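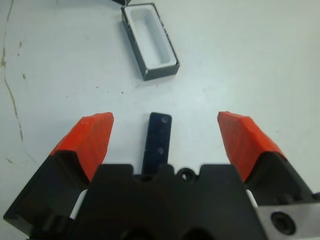 Orange fingertips open on either side of the block, tray waiting further up the table.

I'd been meaning to get over to the Bundgaard open house for ages, and this March I finally did it. If you haven't heard of Bundgaard, they're a small outfit that builds add-on kits for robot arms, and once a year they unlock the front doors, put out a lot of coffee and let people like me wander around touching things. I run a tiny shop that puts together sensor housings, I've been on the fence about automation for three years, and I drove 134 miles to stand next to a table and watch a gripper. I had a great time!

The building is at the far end of an industrial park, past a tile warehouse and a place that rents scaffolding. Parking was a mess. I ended up on the grass with everybody else and walked in around the side, which meant I saw the machine shop before I saw the welcome desk. Nobody seemed to mind. By 9:30 there was already a line for the badge printer, and I skipped it and wrote my name on a sticker.

What I came for was the Trododier. That's their pick-and-place starter kit: gripper, wrist camera, mounting plate, a set of swappable fingertips, and the software to teach it a job. You bring your own arm. They had it going in the second room on the left, on a plain white worktable that had clearly been worked on (specks, smudges, a long brownish streak down one side), and I liked that a lot better than the polished glass stands you get at the big fairs.

The job on that table was about as simple as a job gets. There's a small black block with two little round holes in the top face, and there's a tray with black walls and a white pocket inside it. Block goes in the pocket. The tray was sitting at an angle to the block, so the arm couldn't just lift, slide and drop. It had to turn the part on the way over. The lady running the station kept nudging the tray to a new angle between runs and then stepping back with her arms folded, which I took as a good sign.

I stood there for most of an hour. Other people drifted in and out, and a couple of students next to me kept a tally on the back of a flyer. I didn't keep score myself, but my impression was that it got the block in cleanly most of the time, and when it didn't, it was nearly always the same miss: one corner of the block riding up on the rim of the pocket. When that happened the arm would back off and try again, and on the second try it usually settled. One time it got stubborn and the operator had to hit stop and move things by hand. She was very relaxed about it. She told us the corner thing is the main complaint they get and that a slower approach setting helps, and then she turned the speed down and showed us. It did help, though now it was slow enough that I could have done the job myself and eaten a sandwich.

Let me talk about the fingertips, because I got a bit obsessed. They're bright orange wedges that taper down to a blunt end, and the faces have fine diagonal ridges, the way printed parts do. They're made to be cheap and easy to change. The spare set on the side table had a bin of different shapes – long thin ones, hooked ones, a pair with a soft strip glued on – and I was allowed to swap a pair myself. It took me one hex key and maybe two minutes, and most of that was me dropping a screw on the floor. You can also print your own from files they give you, which for me is a big deal. Our housings have a lip on them that no off-the-shelf gripper has ever liked.

The camera sits back at the wrist looking down past the fingers, so on the monitor you get the fingertips, the part and whatever is on the table beyond them, all in one view. I thought the gripper would be in the way. It does hide the near end of the part when you're right over it, and I asked about that. The answer was that the arm has already had a look from farther back by then, and that the view between the fingertips is the one that matters at the end. Fair enough. I'd still want to try it with something longer than that block.

Teaching was the part I was most skeptical about and the part I came away liking best. You move the arm through the job by hand, a bunch of times, with the part and the tray in different spots, and the software learns from those runs. I did four or five passes with the operator standing beside me. My first was terrible, I went in crooked and bumped the tray halfway across the table, and she told me to throw that one out. By the last one I was getting the hang of it. The controls have a nice weight to them. The screen that shows you which runs you've kept is not so nice, with tiny gray type and a delete button right next to the save button, and I said so on the feedback card in capital letters.

Now the money. The kit with the basic fingertip set was listed at $1,420, and with the extra fingertips and a second mounting plate it's $1,546. No arm at those prices, remember. The support plan is separate and they were cagey about what it would cost after the first year, which I didn't love. I asked twice and got a brochure both times.

There was a second product in the next room called Turon, a subscription service where you mail in a sample of your part and they send back a fingertip design and a starting setup for it. Neat idea, and I'd probably use it once. I can't see paying for it every month with the handful of parts we run. The person at that table was very patient with me while I worked this out loud.

Lunch was in the loading bay, and it was good – pulled pork, slaw, and a lemon cake that was gone by 12:30. I shared a bench with a couple from Trallport who run a repair business for hearing equipment and had one of last year's kits. They were useful to talk to. They said the gripper had held up fine, the first set of fingertips had worn smooth sooner than they expected, and the software had gotten a lot better since the spring update. They also said to budget a solid week for getting started, whatever the brochure tells you. The brochure says an afternoon.

After lunch there was a tour of the print room, where the orange parts come from, and it was hot and loud and smelled like warm plastic. I'd have liked longer in there. The group was too big and I spent most of it looking at the back of a tall man's jacket.

So am I buying one? I think I am, the cheaper version, and only after they run one of our housings for me. They offered to do that if I mail some in, no charge, and to send back the video with the bad tries left in. I boxed up a dozen the next morning, the ones with the awkward lip, and threw in a few of our foam trays so they'd have something real to drop them into.

If you're thinking of going next year, get there early, wear shoes you can stand in, and bring a part of your own in your pocket. A few people did and got to see it tried right there on the table. I left mine in the truck.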